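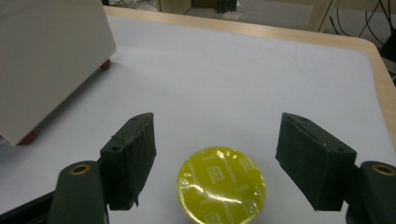
Vlasta Mujić asked whether a soft pad gives any real gain over a bare finger on something as light as a coffee capsule, given that the pad is the first part to wear.

The gain is in side-to-side error. A bare finger has to meet the rim almost exactly square. A soft pad takes up a small amount of tilt and lets the capsule settle before the full closing force is on it. Wear is the price, and the pads are sold as a spare part for that purpose. Surface fraying does not by itself call for a change. A pad should be changed when it no longer springs back, or when the finger body can be felt through it.

Willevico hand-held gripper
Maker: Clirkitz, Brasham
Order code: W-1537
Status: in stock

General
The Willevico is a two-finger gripper tool worked by hand, with a camera mount behind the fingers. It is used to record handling tasks that will later be run on a robot arm. The operator carries the tool, does the task with it, and the camera records the fingers, the object and the area in front of them. The same finger set fits the Clirkitz arm mount, so the contact surfaces in the recording and on the arm are alike.

The tool has no motor. The fingers are closed by a trigger and opened by a return spring. Finger opening is read by a sensor at the trigger linkage and stored with the camera record.

Technical data
Type: parallel closing, two fingers
Drive: manual trigger, spring return
Finger length: 152 mm
Mass with finger set, without camera: 583 g
Finger color: dark green
Pivots: plain bushings, replaceable
Pads: soft, replaceable
Pad life: about 1000 grasps on smooth, rigid objects
Camera: not included
Storage: dry, fingers open

The mass is for the tool as shipped. Cable, camera and any tracking plate are extra and should be added when working out operator rest periods.

The demonstration at Brasham
The capsule task is the one most visitors ask about. It was shown at the Brasham demonstration in the Baxter room and will be shown again at the October open day. The objects are ordinary coffee capsules, bought at retail. They were picked for the task because they are cheap, round and shiny, which makes them a fair test of both the fingers and the camera.

A capsule on a flat table is approached from above with the fingers open on both sides of it. The operator brings the tool down until the pads are level with the rim, then closes. Closing too high puts the load on the foil edge and the capsule tips. Closing too low brings the finger ends into contact with the table, and the linkage then reads a false opening.

For the second part of the task the capsule is turned so that the lid faces the camera, and it is carried to the dispenser. Grip at this stage is on the edge only. The pads should meet the rim at opposite points. If one pad covers more of the lid than the other, the capsule is off center and should be put down and picked up again. Correcting it in the air is possible with practice but gives a poor record.
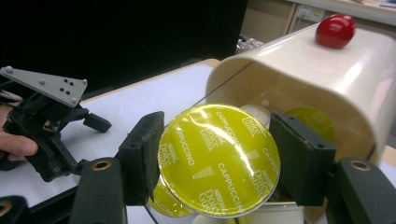
Page last changed: 28 August 2020. Replaces all earlier versions of this data page.

Two-hand work
Tasks at a dispenser are often done with a gripper in each hand. One holds or steadies, the other places. The grippers do not have to be of the same type, and the recording software treats each as a separate device with its own opening record. Each must be given its own name before recording starts. Swapping left and right halfway through a session cannot be repaired afterward.

A flat marker plate may be fixed to the top of a gripper where outside tracking is wanted. Plates must sit flat and must not move when pressed by hand. Check the plate after any knock against the table or the dispenser.

Reflective objects
Foil lids give strong glare under room lighting. Lettering on the lid may be readable on one side of a glare streak and lost under it. Where the task depends on the printed face, turn the work area before changing the camera exposure. Lowering the exposure far enough to recover the foil will usually lose the dark finger edges, and the finger edges are needed for every grasp.

Work surface
A plain, matte, light surface is advised. The dark fingers stand out well against it, and soft shadow from the tool does not affect finger detection. Glossy white board should be avoided. Paper may be used if it is held down at the corners, and it should be replaced when it creases.

Before each session the tool is held over the bare surface with the fingers fully open and nothing between them. This gives the reference for the open position. It also shows whether the camera has moved on its mount since the last session, which is hard to see once objects are on the table.
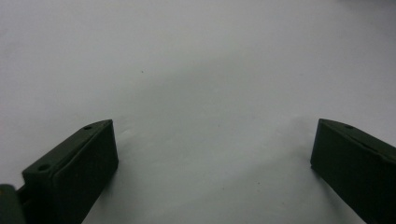

The reference is held still for a few seconds, then the fingers are closed fully and opened again at an even pace. Both fingertips must stay in the camera view for the whole movement. If one tip leaves the view, loosen the camera mount, center it, and start again. Do not correct the position in software. The correction holds for the open position only and drifts as the fingers close.

Small specks on the surface can be ignored. Marks near the size of the pad mounting holes should be wiped off or covered, as they can be picked up by the hole detector when the hole itself is in shadow.

Mounting holes
The small round holes on the upper face of the fingers take the pad carrier screws and may also be used for user-made attachments. Screws must not stand above the finger face. Thread-locking fluid must not be used in the finger body. Tighten by hand with the short key supplied.

Care
Wipe the fingers with a damp cloth. Do not use solvents on the pads. Trim loose threads close to the surface and do not pull them. Check the bushings for side play once a month in regular use by holding the tool body and rocking each finger. Play that can be felt at the root is too much, and the bushings on both sides should be changed together. The linkage needs no oil.

After a pad change the closed position reads differently and must be set again. Records made before and after the change may be used together if both carry their own reference.

Limits of use
The tool is not made for hot, sharp or wet objects, or for food that is not sealed. It is not a lifting device. It should not be used to push levers or knobs sideways, as this bends the linkage arm and the opening record becomes unreliable. Knobs may be gripped and turned at low force.

Questions raised by visitors
Can the return spring be made softer? Yes. A light spring is supplied on request. Opening is slower, and very quick release movements are not recorded well with it.

Will the fingers take a longer pad? Not with the standard carrier. A longer pad touches the opposite pad before the linkage reaches its stop.

Can the tool be used left-handed? Yes. The trigger is symmetrical. The cable outlet should be turned to the outer side, so that in two-hand work the cables do not cross between the operator's wrists.

Is force recorded? No. Opening is recorded. For rigid objects such as capsules the opening at which movement stops is a fair sign of contact, but it says nothing useful about soft goods.

Open day
The October open day is held at Clirkitz, Brasham, in the Baxter room. Visitors may use the tool on the capsule task or bring objects of their own within the limits above. Objects should be small enough to be held in one hand. Closed shoes are required. Places are given in order of request, and the request should state whether single-hand or two-hand work is of interest, as the benches are set up differently.

Ordering
W-1537 Gripper tool with finger set and short key
W-1537-P Pad pair
W-1537-B Bushing set, both fingers
W-1537-S Light return spring
W-1537-M Arm mount for the same finger set

Pads are sold in pairs only. Prices on request.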